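Mado Parcel Lockers: Common Questions

How long is a parcel kept?
Three days from the time the pickup code is sent. After that it goes back to the Cenel depot, and you will need to ask for a new delivery.

I lost my code. What now?
Ask for a new one on the Sovotari site. The old code stops working right away.

Is there a size limit?
Anything over 27 inches on its longest side has to be collected at the counter on Hodoroagă Street.

Can someone else collect for me?
Yes. Give them the code. At the counter they must also show their own ID.

What does late pickup cost?
Nothing. We dropped the fee in April.
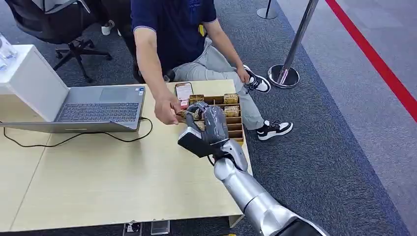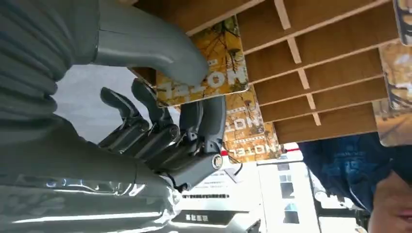
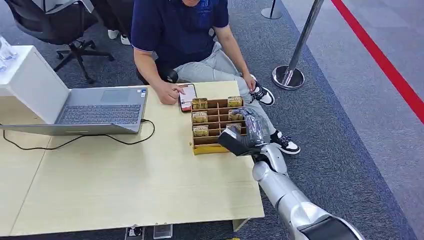 Jalen Park: Does the three-day limit count holidays? My code came the night before one and the parcel was gone when I got there. The counter did send it out again at no charge, but the page should say.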